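How a County Precinct Count Gets Checked: A Talk With an Elections Supervisor

The elections office in Mulcahy County occupies the ground floor of the old annex on Grosteten Street. Its supervisor has run the post-election audit for several cycles and agreed to explain the procedure on a Friday afternoon in June, after the primary had been certified, on the condition that the conversation stay on method and that the office's staff go unnamed.

The first topic was turnout. The county recorded 3,114 ballots in the primary, counting early, absentee and election day votes together. "People hear that number and assume it comes off one machine," the supervisor said. "It's a total of three files. Each file has its own cutoff and its own log. If you compare one file to the whole, you'll get a difference, and then you'll call me."

Those calls have become more frequent. Most concern the gap between the figure posted on election night and the figure certified later. The supervisor described the night figure as unofficial by statute, and said the later one includes provisional ballots accepted after review, along with absentee ballots where the voter fixed a signature problem in time. In the primary the two figures differed by 84.

"Eighty-four is ordinary for us. I can show you the envelope log for every one of them. The log has the date received, the reason it was held and the decision. It doesn't have how the person voted, and it can't. The ballot is separated from the envelope before anyone reads it."

The audit itself starts with a random draw of precincts. The county has 13, and the draw is done in public with ten-sided dice, three rolls to set the seed. The supervisor prefers dice to software for this step. "You can stand there and watch a die stop. Then the seed goes into the spreadsheet and anyone with the same sheet gets the same precincts I got."

From the selected precincts the office pulls a sample of 400 ballots. Two-person teams read each one aloud and tally by hand, with one reader and one recorder, from different parties. They switch roles every hour. When the hand tally and the machine tally disagree, the team sets the batch aside and a second team counts it again without being told the first result.

Asked what usually explains a disagreement, the supervisor listed light pencil marks, circled names and ovals filled in and then crossed out. The scanner has a threshold for how dark a mark must be. A person reading for intent doesn't. State rules say which marks count, and the teams work with a printed copy open on the table.

There was one mismatch in the primary audit, in the Kanamach precinct, in the race for county commissioner. A voter had put a check mark beside an oval and left the oval blank. The machine read no vote. The team read a vote, and the rule supported the team. The margin in the race was much larger than one.

"I put it in the report anyway. If I leave it out, somebody finds it, and then the report is worthless."
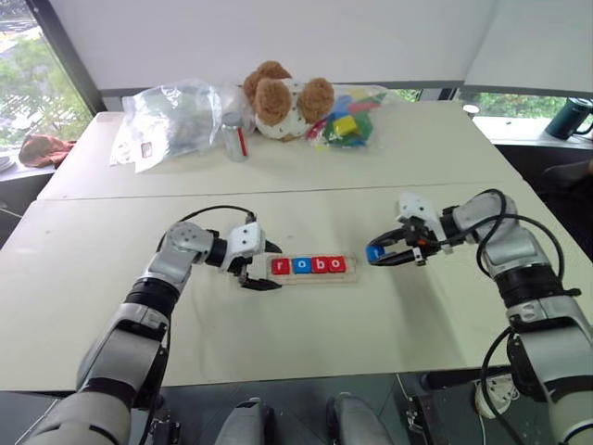 Chain of custody took up much of the remaining time. Ballot boxes from the precincts travel with two people and a numbered seal. The seal number is written down at the polling place, read again on arrival and read a third time when the box is opened. A seal that doesn't match stops the process until both transport workers have signed statements. The supervisor has seen that twice, and both cases came down to a digit copied wrong.

The discussion turned to complaints that the county should drop scanners and count everything by hand. The supervisor was not hostile to the idea but wanted it costed. A ballot in November can carry more than thirty contests, and each has to be read and recorded separately. Error rates in hand counts rise with the length of the shift. "You'd need more teams, more rooms and more days. The board can vote for that. I'd ask them to vote for the money in the same meeting."

A local newsletter, the Bulevard, had reported that the audit is closed to observers. The supervisor said it is open, that the notice is posted on the annex door and the county website, and that each party may send observers to every table. Observers may take notes and ask the lead for a recount of a batch. They may not touch ballots or speak to the reader during a count.

The office is now preparing for November. The poll worker manual is being revised, mostly the section on provisional envelopes, and the retention schedule for scanner logs is going to the board for approval. Copies of the primary audit report are available at the front counter during business hours, and the precinct worksheets can be requested in writing.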